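Bindery notebook – February, started 7:40

Paste. Again. Batch from before went sour in the back of the fridge, lid not on properly, smelled like a gym bag. Tipped it. Starting clean.

Flour paste, wheat, plain:
300 g flour
1,000 ml water, cold to start
pinch of alum (Libor says skip the alum, acid in the long run, I used it up to now – skipping it on this batch, see below)

Slurry first with a third of the water, whisk until no lumps, rest of water in, low heat. Went 9 minutes from the first bubble, stirring the whole time. Thick like yogurt off the spoon. Through the fine sieve twice, second time with the back of a ladle. Skin formed while I was on the phone, had to pick it off.

Half the batch left thick for spines. Other half thinned with a splash at a time until it dropped off the brush in a string, for cloth and paper. Didn't measure the splashes. Should have.

Labeled jars A (thick) and B (thin). Top shelf. PLEASE put the lids on.

Sketstead ledgers

Main job for the month. Parish ledgers, Analyn did the page count over two days and makes it 3,564 leaves over the whole lot, which is more than the quote said. Orathai is writing to them about the price. Don't start sewing on the last volumes until she hears back.

State of things:
vol one – sewn, spine lined once, waiting on boards
vol two – sewn, swell too big, knocked down and in the press overnight
vol three – folded, punched, not sewn. Two sections in the wrong order, caught it on the collation, fixed
the rest – not touched

Swell on vol two is my fault, thread too heavy. Went to the thinner linen for three and will pull tighter at the kettle stitch. If it's still fat Arwel wants to try sewing two-on. I'd like to avoid that, slow and the tapes wander.

Spine lining on one: thick paste, jaconet, pressed down with the bone folder, then paper on top. Little bubble near the tail, pricked it and rubbed down. Watch that when it's dry.

Boards cut a hair too tall. Re-cut. The guillotine fence has drifted again, out by a hair at the far end, so check with the steel square before cutting anything you care about. Left a note on it.

Bench space is tight with the ledgers out. Do covering on the white table from now on and keep the gray bench for sewing. Wipe with a damp cloth before and after, dried paste on a table ends up pressed into somebody's endpaper.
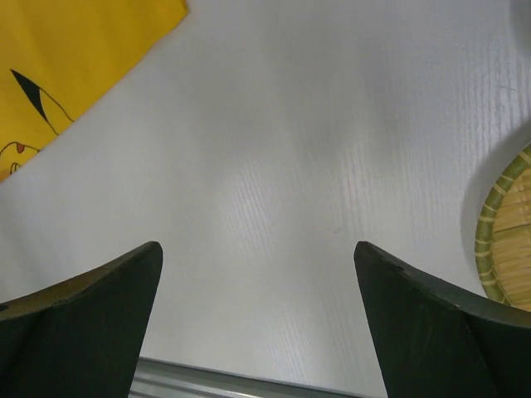 Cloth backing

The Zoter bookcloth is out of stock till who knows when, so we back our own. Ordinary cotton, thin paste, kozo tissue behind.

Method that worked, writing it down so I stop asking Afonso:

Iron the cloth, steam, both sides.
Lay face down on the table, mist until it lies flat, brush the threads straight from the middle out. Do not stretch it. It shrinks back and the whole lot curls.
Paste the tissue on a sheet of polyester film, jar B, thin and even, no puddles.
Lift tissue by the film and lower from one side. Stiff brush over the film. Peel film.
Leave a pasted margin all round, flip, stick the margin down on the drying board. Slip a bit of paper under one edge so you can get a knife in later.
Leave it alone overnight. I mean it.

Trials so far –

Undyed calico: good. Flat, no strike-through. Bit dull to look at but takes the label well.
Navy poplin: paste came through in spots, shiny. Binned. Paste too wet or weave too open, prob both.
Gray linen blend from Nomedberg: lovely stuff, frays like mad. Cut it with a fresh blade after backing, never before.
Prints: color test first. Wet white rag on a corner, press for a minute, look. Had one red that bled all over the rag, glad I checked. Also watch pattern direction, I've put one cover on upside down and it took Analyn a week to tell me.

Prints are not for Sketstead obviously, they get plain calico. These are for the blank notebooks for the spring sale. Small size, quarter bound, print on the sides and plain on the spine. Orathai wants bright ones. Libor wants none of them to be floral. They can sort it out between them.

If a big motif, center it on the front board and let the back fall where it falls. Make a window out of scrap card same size as the board and slide it about on the cloth till it looks right, then mark the corners on the back in pencil. Saves cloth too.
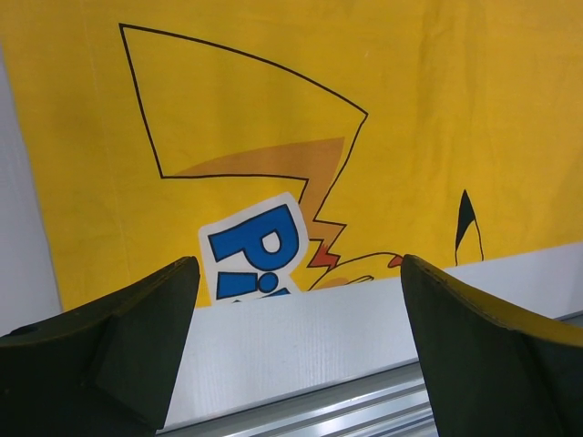 Yellow printed cloth, white panel.

To do

Vol two out of the press, measure the swell again
Recut boards for one, grain parallel to the spine, CHECK
Ask Afonso where the second bone folder went
Order: linen thread (thin), kozo, blotters
Čierny marbled papers – invoice came, parcel didnt. Libor to chase
Try a batch half strength with methyl cellulose for the open weaves, see if the poplin behaves
Blades, nearly out

4:15 jar B already gone a bit loose, use it up tommorow or dump it.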